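4.3 Preparing the layout table

Lay out the pattern pieces before the Enedex cutter is switched on. The procedure applies to the Pular 12 and to tables fitted with the Flemine extension leaf.

1. Clear the tabletop and wipe it with a dry cloth.
2. Unroll kraft paper over the working area. Pull it flat and tape down the corners.
3. Mark the cells with painter's tape. Run the long center line first, then the cross lines.
4. Leave a gap in a cross line wherever a pattern piece has to span two cells.

Note: Cells do not have to be equal in size. The cutter reads piece numbers from the job sheet and ignores the tape.

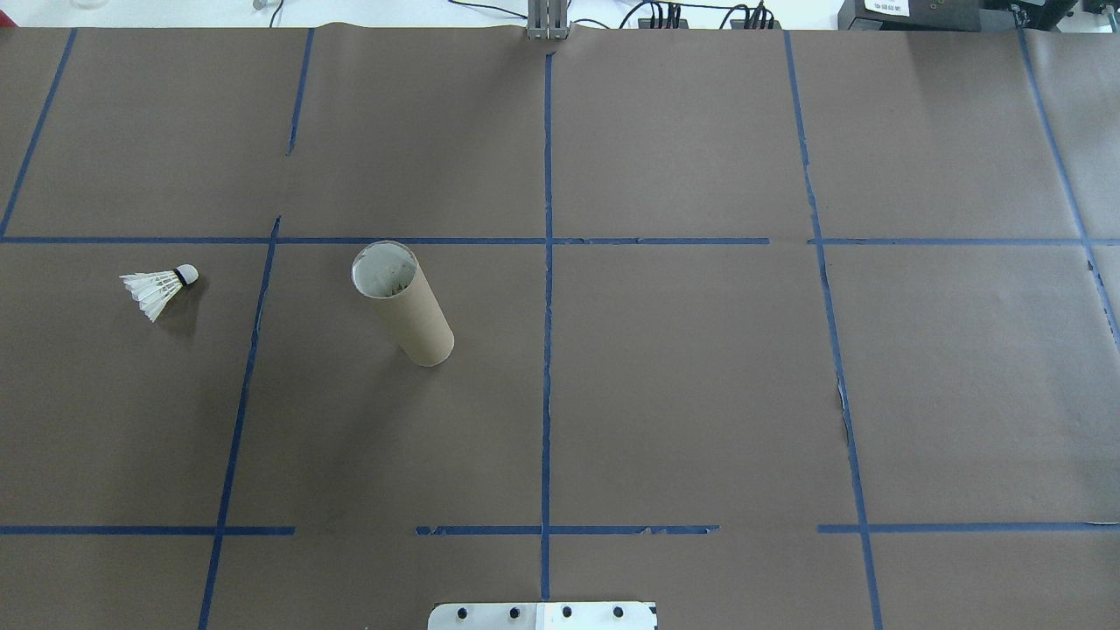
Figure 4-2. Kraft paper divided into cells with blue painter's tape.

5. Place one pattern piece in each cell, grain arrow toward the operator.
6. Enter the piece numbers on the job sheet in the same order, left to right.
7. Transfer the pieces to the cutting bed one row at a time.

CAUTION: Do not put taped paper on the cutting bed. Adhesive residue on the blade guide causes skipped cuts and error 349.

Replace the paper when it tears or after 100 jobs. Blade life is 2,000 cuts in cotton - less in canvas or coated fabric. See section 6 for blade replacement.

Stergiou fabric weights may be used to hold light material. Remove all weights before step 7.

Section revised Mon 26 September, D. Penner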